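My street is on the list now

I came home on Wednesday and there was a yellow paper on my door. It said that our part of Pungate is now under the evening order, from 8 at night, until the town council decides something else. I read it two times on the stairs. The English was not difficult, but I wanted to be sure that I understood "until further notice" correctly.

For people who do not live here: after the trouble near the Plivside bridge, the mayor signed an emergency order. Shops must close early, and groups of more than 18 people need a permit to meet outside. At first it was only for the streets by the river. Now it goes up the hill to Ospina Avenue, and I live two houses from the corner.

I am not against every rule of this kind. On the second night somebody broke the windows of the pharmacy, and my neighbor was afraid to take her dog out. But I grew up in a place where such orders were always short on paper and long in life, so I read the small letters. The order names a section of the town code, and I found this section in the library. It says the mayor can act alone for 40 hours. After that the council has to vote.
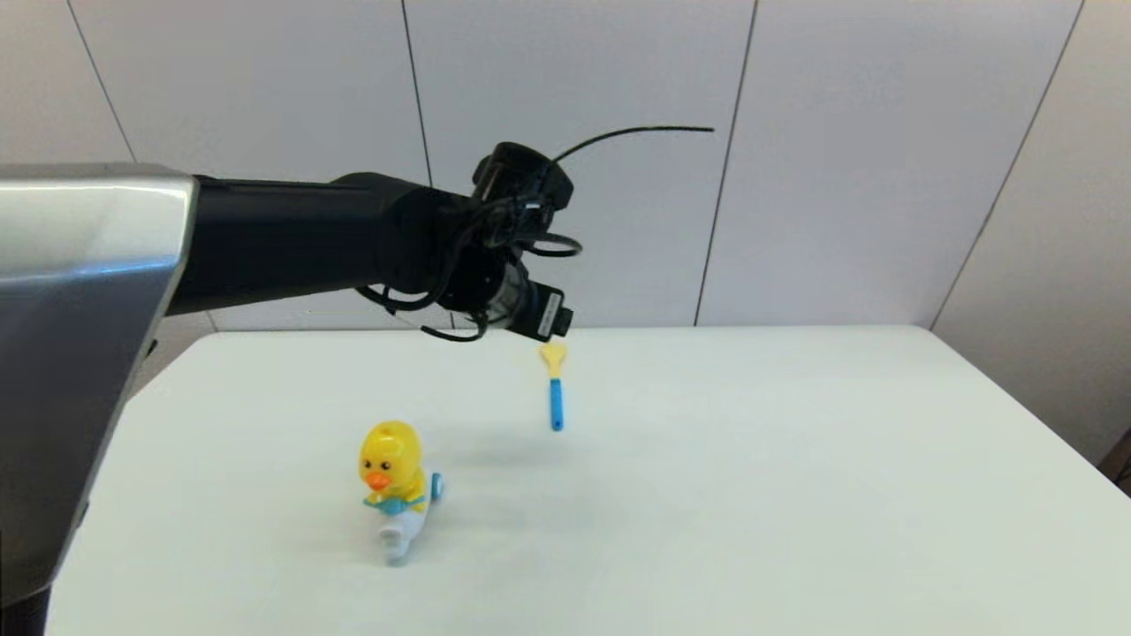

Did the council vote before the order reached our street? The minutes show only a discussion, and the vote was moved to the next meeting.

I wrote to Pranab Bhattacharjee, our council member, and he answered the same evening – I did not expect this. He thinks the new streets count as a new order, so the hours start again from zero. I have read the section again with this idea in my head and I do not find it there. He was polite, and he told me I may speak at the meeting if I put my name on the list before noon.

My name is on the list. I get 2 minutes, and I have practiced in the kitchen with the clock of the oven. I still need to cut the part about the pharmacy.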